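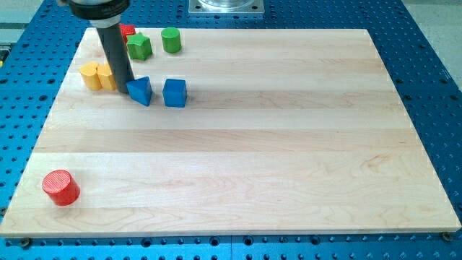
Puvton Customer Support
Case record: Pellet grill, uneven heat and low temperature
Product: Puvton Brekke pellet grill with Stalteck controller
Status: Resolved
Date opened: September 29, 2025

Summary of the problem

The customer reports that the grill no longer reaches the temperature shown on the dial. With the controller set to 450 degrees, the display stops at 375 and then drifts down. Chicken thighs placed on the left side of the grate were browned on the outside well before those on the right side were cooked through. The grill was purchased in July and worked as expected through the summer. The customer has cooked on it two or three times a week, mostly chicken, pork shoulder and flatbreads.

The customer has already replaced the pellets with a new bag of Ledberg hardwood pellets and has cleaned the grates. Neither step made a difference.

Entry 1, Support

Thank you for contacting Puvton. Please provide the following before any parts are ordered:

The software version shown on the Stalteck controller at startup.
The date on which the fire pot was last emptied.
Whether the grill is used with an extension cord.
Whether foil is placed on the drip tray, and how it is folded.

Please do not open the controller housing. Doing so may affect the warranty.

Entry 2, Customer

The controller shows version 73. The fire pot has not been emptied since the grill was put together. There is no extension cord. Foil has been used on the drip tray for the last several cooks and is wrapped around all four edges to keep grease off the walls of the grill.

The customer also asks whether the temperature probe could be at fault, as an oven thermometer placed in the center of the grate read lower than the display.

Entry 3, Support

The reply points to two likely causes. A full fire pot restricts the air supply and keeps the flame small. Foil wrapped over the edges of the drip tray can close the gap through which hot air rises on the right side of this model.

Please carry out the steps below with the grill unplugged and fully cold.

1. Remove the grates, the drip tray and the heat shield.
2. Empty the fire pot with a shop vacuum. Clear the small air holes in its wall with a wooden skewer.
3. Wipe the temperature probe with a cloth dampened in warm water and a little dish soap. Dry it.
4. Return the heat shield so that both tabs sit in their slots. The shield should not rock when pressed.
5. Line only the flat part of the drip tray with foil. Leave the edges bare.
6. Plug in the grill, start it with the lid open as directed in the manual, and close the lid once the flame is established.
7. Set the controller to 185 and allow the reading to settle. Then set it to 450 and note the highest figure reached.

Entry 4, Customer

All steps were completed. The fire pot was almost full of ash, and several of the air holes were blocked. One tab of the heat shield had been resting outside its slot.

The grill held steady at 185. At the higher setting it reached 440 and stayed there. The oven thermometer now agrees with the display to within a few degrees. The customer asks whether 440 should be considered normal and whether a new probe is still advised.

Entry 5, Support

A difference of ten degrees at the top setting is within the normal range for this model, particularly outdoors in a breeze. A new probe is not advised at this time.

As a further check on evenness, please lay slices of plain white bread across the grate at a medium setting and compare the color of the undersides after a few minutes.

Entry 6, Customer

The bread test was carried out. The slices toasted evenly apart from those in the back right corner, which were slightly paler. Chicken thighs cooked the same evening were done at the same time on both sides. The customer is satisfied and agrees to close the case.

Resolution

Restricted airflow from ash in the fire pot, a misplaced heat shield and foil over the drip tray edges. No parts supplied. The warranty is unaffected.

The customer was advised to empty the fire pot after every second bag of pellets, and after any long cook such as a pork shoulder.

Related article: 3,275, Cleaning the fire pot and heat shield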